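4. Before You Record: House Rules for the Hand-Held Gripper

Applies to the Selwood hand tool, all versions with the boxy fingers. Last revised February 3, 2023, by Signe Bach. Earlier printouts still taped to cabinets are to be taken down, however fond of them you have become.

4.1 Preparing the station

1. Read the task card all the way through. The second side counts as part of the card.

2. Check that both finger pads are seated and that neither one wobbles. A finger that wobbles a little on the bench will wobble a lot at take 58.

3. Open and close the fingers fully 3 times. If you feel grit, stop and see Section 7. Do not blow on it.

4. Wipe the lens with the gray cloth. Your shirt is not the gray cloth.

5. Take off watches and loose bracelets.

Note: Tidying is done before the session or after it. A desk that gets neater between takes makes Deming Pan's sorting job miserable, and he knows where you sit.

4.2 Large flat items (paper, foam board, thin panels)

Sheet goods look like the easy part of the list. They account for most of our rejected takes, including a memorable run in August that was almost entirely glare and one thumb.

6. Start with the fingers wide open and hold them there until the start tone has finished.
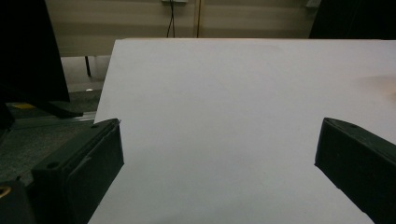

Figure 4-2. Fingers apart, white sheet between them.

7. Keep both fingertips in view for the whole take. If you lose sight of one, end the take and begin again.

8. Approach an edge slowly, with one finger on each side of the sheet. Poking the middle and hoping is not a grasp.

9. Close until the sheet stops slipping, then stop squeezing. Foam board dents, and the dent stays in every take that follows.

10. Lift, hold for about 8 seconds, and set the sheet down. Dropping it is a different task with its own card.

CAUTION: Keep your free hand away from the finger pads while they are closing. They pinch. Garnet Kennedy can confirm this and will do so at length.

CAUTION: Look for cables before you swing a big sheet anywhere. Power cords and monitor stands do not get out of the way.

4.3 Labeling a take

11. Mark each take Good, Bad or Unsure before starting the next one. Unsure is a respectable answer – use it.

12. Never delete a bad take yourself. Mark it and leave it for review.

13. Write down any change of pads, lens or sheet in the session log, with your initials.

Questions about this section go to Signe Bach. Complaints about the start tone go to Gonçalo Serrano, who chose it.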